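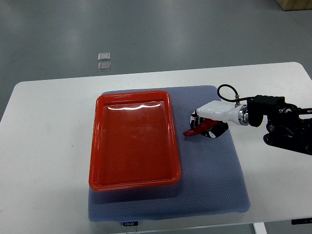
Care of wooden bats and leather balls

Oiling a new bat
Use raw linseed oil. Boiled linseed oil contains drying agents and leaves a skin on the surface. Pour a teaspoon onto a lint-free cloth and wipe it over the face, edges and toe. Keep oil off the splice, the handle and any stickers. Lay the bat flat, face up, overnight. Wipe off what has not soaked in, sand lightly with 100 grit paper and repeat. Two thin coats are enough for most bats. Too much oil adds weight and deadens the face.

Knocking in
Start with light taps from a wooden mallet and increase the force gradually. Allow up to 5 hours in total, in short sessions. Strike the edges at an angle, never square on. Do not hit the back of the blade.

Small cracks
Surface cracks on the face can be filled with wood glue. Work it in with a toothpick, clamp lightly between scraps of wood and leave until the next day. Sand flush, then tape. A crack that runs into the splice needs a repairer.

Balls
Brush dried mud off with a soft brush. Wipe the leather with a barely damp cloth and dry at room temperature, away from radiators. Practice balls can take a thin coat of neutral wax.

Storage
A dry closet is better than a garage or a car trunk. Check bats again in March, before the first nets.

Oily cloths can self-heat. Spread them flat outdoors to dry before disposal.

Jannik Harms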